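Site: Jollby Court, street frontage and entrance corner
Inspector: Chun-hung Lo
Report checked by: Josée Gosselin, Volach Property Services
Date: 8 Nov 2024
Type: periodic walkover, exterior pedestrian areas

Ratings: **OK** = no action. **M** = monitor at next visit. **R** = repair through normal work order. **U** = urgent, make safe the same day.

Items carried over from the May inspection are marked (c/o). Work order numbers are given where one is already open.

## 1. Entrances and doors

- [x] 1.1 Main entrance doors open fully and latch. **OK**
- [x] 1.2 Automatic closer speed. **R**. East leaf closes too fast over the last third of its travel. Konside to adjust the latch valve. WO 669.
- [x] 1.3 Threshold strip secure, no raised screws. **OK**
- [x] 1.4 Entrance matting flat, edges down (c/o). **M**. Replaced after the May visit. One corner is starting to lift on the street side. Tape is not an acceptable repair.
- [x] 1.5 Push pads and signs legible. **OK**
- [ ] 1.6 Rear service door. Not inspected. Key not on the board. To be done separately and added to this sheet.

## 2. Exterior lighting

- [x] 2.1 Canopy fittings working. **R**. One fitting out above the mail room door. Lamp type is on the schedule inside the riser cupboard.
- [x] 2.2 Photocell switching. **OK**. Covered by hand for the test. Lights came on within the set delay.
- [x] 2.3 Emergency fitting at fire exit 2. **U**. Failed discharge test after 20 minutes. Temporary unit installed before leaving site. Permanent replacement under WO 778.
- [x] 2.4 Cable entries sealed. **OK**

## 3. Walking surfaces and curbs

Inspected on foot, out and back, with a 24-inch straightedge and a tapered gauge. Trip limit is 1/4 inch vertical. Anything between 1/8 and 1/4 inch is recorded as **M**.

- [x] 3.1 Paving level across joints. **M**. Highest reading 3/16 inch, next to the mail room ramp. All other readings under 1/8 inch.
- [x] 3.2 Loose or rocking units. **OK**
- [x] 3.3 Covers and inset plates flush with the surrounding surface. **OK**
- [x] 3.4 Staining. **M**. Cosmetic only. Do not use acid cleaner on the coarse paving. Pangaribuan specifies a neutral detergent and low-pressure rinse.
- [x] 3.5 Slip resistance, pendulum test. **OK**. Three positions tested, all within limits. Readings are in the test log.
- [x] 3.6 Curb line continuous, no spalling or displaced sections. **OK**

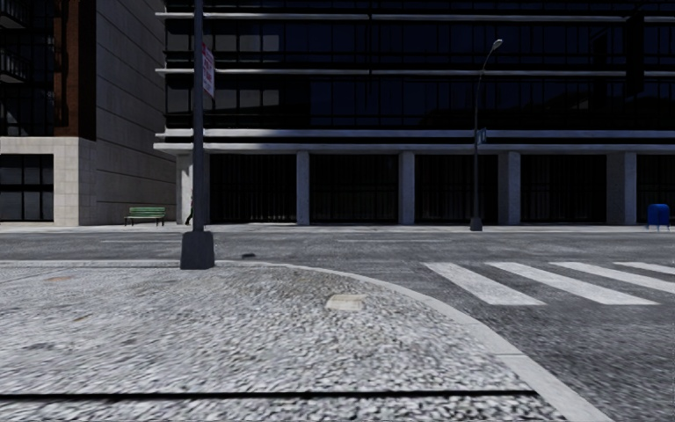

Coarse speckled paving with a pale curb along the road side, both views.

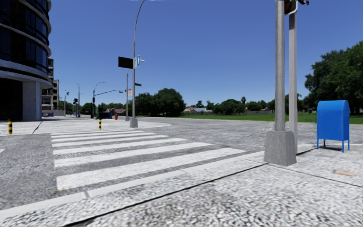
## 4. Drainage

- [x] 4.1 Gutters at canopy clear. **R**. Leaf build-up at the north outlet. Cleared by hand as far as could be reached from a step ladder. The remainder needs a tower.
- [x] 4.2 Downspout brackets tight. **M**. Second bracket from the bottom has one fixing missing. Pipe does not move under hand pressure.
- [x] 4.3 Channel drain grates seated and locked (c/o). **OK**. Locking bolts supplied under WO 128 are now in place. Close that order.
- [x] 4.4 Standing water. **OK**. Checked with a bucket test at the ramp foot, drained in under one minute.

## 5. Ramps and handrails

- [x] 5.1 Handrail fixings, pull test. **OK**
- [x] 5.2 Rail ends returned to wall or post. **OK**
- [x] 5.3 Ramp surface coating. **R**. Worn through to the base coat on the turning area. Recoat before winter. Allow 24 hours cure and divert foot traffic to the side door.
- [x] 5.4 Contrast strips on steps. **M**. Top strip faded but still bonded.

## 6. Costs and follow-up

Konside quote for items 1.2, 2.1 and 5.3 combined: $1,292, excluding the tower for 4.1. J. Gosselin asks that the tower be priced separately, as the same hire could cover the gutter on the rear elevation.

Comment from J.G. on 3.1: agreed as **M**, but measure at the same joint next time and mark it on the plan. The May sheet gave a reading with no location and it cannot be compared.

Comment from C.L. on 1.6: key requested from the Volach office. The last recorded holder has returned theirs, per the sign-out book.

Next inspection: May. Bring the long straightedge.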